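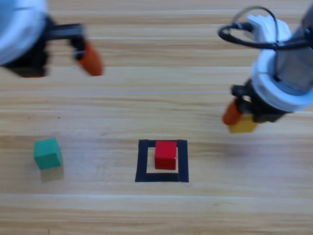

Home court at Altham is a portable maple floor, and the first part of this talk covers how visiting players read it. Give the room the basic numbers: 20 sections to the row, 587 bounce readings taken in February, ball dropped from the same height each time. Then grain. Use the tabletop on screen: the grain runs left to right, darker brown lines alternate with lighter cream bands, and a thin pale seam crosses a little above the middle. A point guard looking down at speed gets the same kind of pattern. Ask who in the room has ever aimed a dribble off a seam. Wait for hands.

Slide 2. Dead spots. Define the term: a location where the rebound height falls below the floor average by more than the allowed margin. Causes to list are loose sleepers, a gap under the panel, and a worn pad. Do not get drawn into the Marinho game here. If asked, say the readings were taken after the floor had been relaid and cannot settle it. 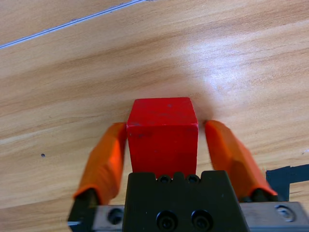 Red wooden cube with scuff marks on its front face, between orange finger pads.

Slide 3. Finish and traction. Virulwood recoated both ends of the floor and left the center untouched, so we have a comparison on one surface. Read the two friction values from the handout. Point out that dust changes the result more than the coating does. Sweep interval at Altham is every dead ball in the lane, every quarter elsewhere.

Slide 4. Player movement data. Skip the method if running late. Main result: guards shortened their last step before a stop on the recoated ends. Forwards showed no change. Sample was 4 home games. Say this before showing the chart.

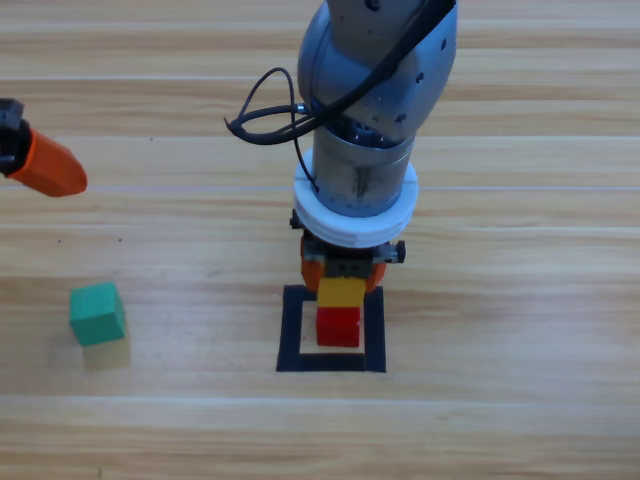
Gray jointed arm above the planks, with two pale seams across the wood.

Slide 5. Heletitz comparison. Their floor is fixed, ours travels. Bounce spread is smaller on the fixed floor, mostly at the corners. Both floors pass. The difference matters for corner threes off the dribble and for little else.

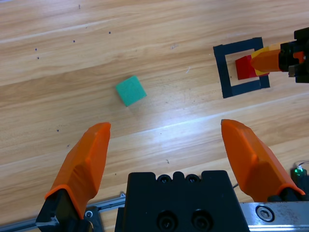
It also matters for setup crews, who should number the corner sections and lay them in the same order every time. Altham started doing this midseason. Show the panel map, leave it up for questions. Handouts: 50 copies, left side of the door.

Posted 2020-07-12 by In-ho Lim
Search talks and notes Go
Contact | Copyright In-ho Lim | Back to top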